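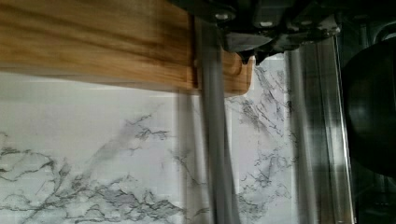 A tábua de corte é, na organização de uma bancada doméstica, o elemento que fixa a posição de todos os outros. Define-se primeiro a zona de corte e só depois a de espera, a de resíduos e a dos aparelhos elétricos. Nesta unidade estudam-se o material, a geometria e a colocação da tábua, partindo do caso mais corrente: uma peça comprida, pousada sobre um tampo claro com veios cinzentos, de padrão marmoreado. O veio da tábua corre no sentido do comprimento, e junto ao topo há um rebaixo estreito que atravessa a superfície. Os dois pormenores serão retomados nas secções 2 e 3.

Cursos > Economia doméstica > Espaços de preparação > Unidade 4

Arquivado em: Apontamentos de aula, Bancadas e utensílios

1. Terminologia

Tampo: superfície horizontal de trabalho, fixa ao móvel. Em inglês, countertop.

Tábua: superfície móvel de corte, pousada no tampo. Não se confunde com a tábua de servir, que pode ter as mesmas dimensões mas costuma ser mais fina e ter pega destacada.

Canal periférico: sulco paralelo ao bordo, destinado a reter líquidos. Nos catálogos aparece como juice groove. Nos exercícios aceita-se também «caleira».

Face de topo: superfície em que as fibras ficam perpendiculares ao plano de corte. As tábuas domésticas comuns são de face longitudinal, com a fibra paralela ao plano.

Área útil: parte da tábua interior ao canal. É este o valor a usar nos cálculos. O manual de Holmgren (cap. 3) ainda trabalha com a área total, e os resultados saem por excesso.

2. Material

O bambu é uma gramínea e não uma madeira em sentido botânico. O colmo é oco, pelo que não dá pranchas maciças. Corta-se em ripas, retira-se a camada exterior e a interior, aplainam-se as ripas e colam-se sob pressão. Daí o aspeto de faixas finas e paralelas, interrompidas por marcas mais escuras que correspondem aos nós do colmo.

Consequências para o uso:

a) A peça tem juntas coladas. A imersão prolongada e a máquina de lavar loiça são desaconselhadas, porque a absorção desigual de água abre as juntas ou empena a tábua.

b) A superfície é relativamente dura. Marca menos do que a de muitas madeiras macias, mas desgasta mais depressa o fio da lâmina.

c) A secagem faz-se na vertical, com as duas faces expostas ao ar. Uma tábua que seca deitada no tampo retém humidade na face inferior.

d) O óleo mineral de qualidade alimentar aplica-se na tábua seca, no sentido das faixas, e retira-se o excesso com um pano. Os óleos de cozinha podem rançar.

No ensaio de Ullstead, conduzido por Valter Ljungberg, cada tábua foi submetida a 1772 passagens de lâmina antes da medição da rugosidade. As tábuas da marca Ristow apresentaram maior dispersão entre exemplares do que as da Ondton. O relatório não esclarece se os exemplares pertenciam ao mesmo lote, e por isso os valores não são reproduzidos aqui.

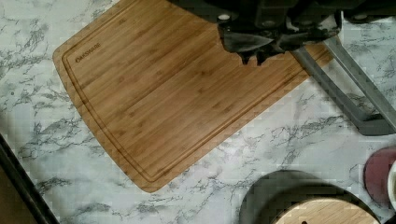
3. Geometria

O canal periférico acompanha os cantos. Quando estes são arredondados, o canal deve seguir a mesma curva, para não formar ângulos onde se acumulem resíduos. A profundidade é um compromisso: um canal raso enche depressa, um canal fundo enfraquece o bordo e dificulta a passagem do pano. Em tábuas de uso geral com canal, convém reservar a face lisa, quando exista, para pão e legumes secos.

A marca do fabricante, gravada ou impressa, fica em regra no interior do canal. Nessa posição ocupa área útil. Se for impressa, o corte repetido sobre as letras acaba por desgastá-las; se for gravada, retém resíduos. Recomenda-se virar a tábua de modo que a marca fique afastada da mão que corta.

Exercício 3.1. Uma tábua retangular tem 273 mm de largura. O canal ocupa 16 mm de cada lado, contados a partir do bordo. Determine a largura útil. (Resposta: 241 mm.)

Exercício 3.2. Repita o cálculo com o canal a ocupar 12 mm de cada lado e comente a diferença em termos de esvaziamento lateral dos alimentos.

4. Tampo e tábua

Não se corta diretamente sobre pedra nem sobre imitações de pedra. A pedra danifica o fio; os revestimentos riscam. Um tampo de padrão marmoreado coloca ainda um problema de leitura: os veios cinzentos disfarçam migalhas, fios de líquido e manchas leves. A limpeza deve seguir um percurso fixo, do fundo para a frente, independentemente do que se consegue ver.

Uma tábua pousada diretamente em tampo polido pode deslizar. Usa-se um pano húmido, bem torcido e aberto, ou uma base de silicone. O pano dobrado várias vezes dá mais altura mas torna o apoio instável.

A orientação é matéria de alguma divergência. Holmgren coloca a tábua sempre paralela ao bordo do tampo. Aydoğan admite uma rotação ligeira, para o lado da mão que corta, desde que nenhum canto ultrapasse o bordo. Para efeitos de avaliação aceitam-se as duas soluções. A colocação francamente diagonal consome mais profundidade de bancada e só se justifica quando há objetos fixos de ambos os lados.
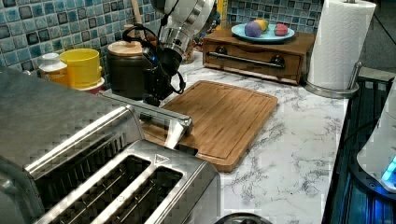 5. Zonas vizinhas

5.1. Aparelhos. A torradeira é o aparelho que mais vezes invade a zona de corte, por ficar ligada em permanência. Deve guardar-se distância suficiente para que a alavanca desça sem passar por cima da tábua. Uma alavanca sobreposta ao bordo da tábua indica que um dos dois elementos tem de ser deslocado; desloca-se em princípio a tábua, que não depende da tomada. As ranhuras ficam livres de panos e de embalagens, e a gaveta das migalhas, se a houver, tem de poder sair sem obstáculo.

5.2. Fundo da bancada. A faixa encostada à parede destina-se a recipientes fechados e a utensílios em pé. Os potes com tampa de madeira não devem ficar atrás de uma zona de salpicos. Um revestimento de mosaico pequeno tem muitas juntas por unidade de área, e convém afastar os potes periodicamente para limpar a argamassa.

5.3. Móveis pousados no tampo. Um armário pequeno com gaveta exige à frente um espaço livre igual ao curso da gaveta, mais o saliente do puxador. O topo do móvel pode servir de prateleira, mas o que lá se pousa deve ser leve. Materiais não alimentares, como a plasticina das crianças, ficam num prato próprio e nunca na tábua.

5.4. Zona de espera. Reserva-se um espaço para o tacho ou a frigideira que vai receber os alimentos cortados, de preferência do lado da mão que não segura a faca. No caderno de exercícios admite-se para esta zona uma largura de até 74 cm.

6. Trabalho para a próxima aula

Desenhar à escala 1:10 a planta de uma bancada conhecida, com tábua, aparelhos e recipientes na posição habitual. Marcar a tracejado o curso das gavetas e das alavancas. Entregar em papel, com as cotas em milímetros.

Leitura: Holger Holmgren, capítulo 3, exceto a tabela de áreas.

Unidade anterior Índice Unidade seguinte Contactos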